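FOR IMMEDIATE RELEASE

Plurdale, May 5, 2025

Noonan Skills Centre opens its stitching bench to trainees from every specialty

Trainees who want more time with a needle and thread will have somewhere new to get it this July, when the Noonan Skills Centre in Plurdale opens its stitching bench to people from outside the surgical programme. Places are free, and the first course runs over 6 evenings.

The course is called Kellar, after the street the centre stands on, and it is all about closing a wound well. People learn to judge the bite of the needle, to follow its curve through the tissue and to keep the thread where they can see it. Later evenings are for bleeding, tension and knots that stay put. It is slow, careful work and the tutors love it!

"Thread has a mind of its own," said Vibeke Hedegaard, who leads the teaching. "It loops, it curls back, it lies down exactly where you wanted to put the next stitch. We spend a whole evening on nothing but looking after the loose end, and I would happily spend 2."

Suture work at the stitching bench, Noonan Skills Centre.

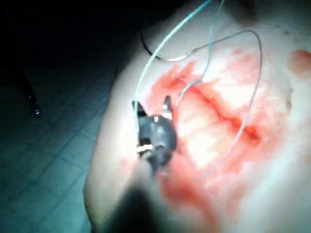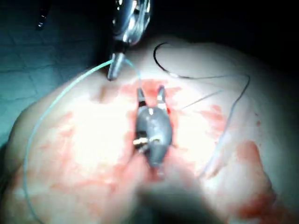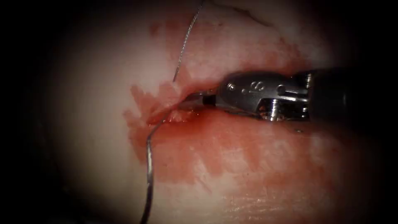
Each evening starts with a short talk and then goes straight to the bench. Groups are small enough for a tutor to stop and look properly at everybody's work, and there is time at the end to unpick a line of stitches and do it over again. Those who finish early can stay on - most of them did in the pilot, which ran through the winter and went through 218 packets of suture.

Huia Partington joined the pilot after several years away from theatre. "I'd forgotten how much you learn from the tissue itself," she said. "If you hurry the needle you can see what you've done. By the third evening I was looking forward to it all day, and my spacing was so much better."

The reading that goes with the course has been put together by Nilton Chambi. It covers needle shapes, thread sizes and the common ways a stitch goes wrong, with plenty of room in the margins for notes. Printed copies will be handed out on the first evening, and a spare set is kept on the shelf by the sinks.

Funding from the Zovier Trust has paid for new lamps, stools of a sensible height and 1000 packets of suture, enough to see the course into next year.

Applications are open now and close when the places are filled. Trainees need a short note from their supervisor. Gowns and gloves are provided, but please bring flat shoes and tie back long hair.

Press contact: Guðlaug Gunnlaugsson, Noonan Skills Centre, Kellar Street, Plurdale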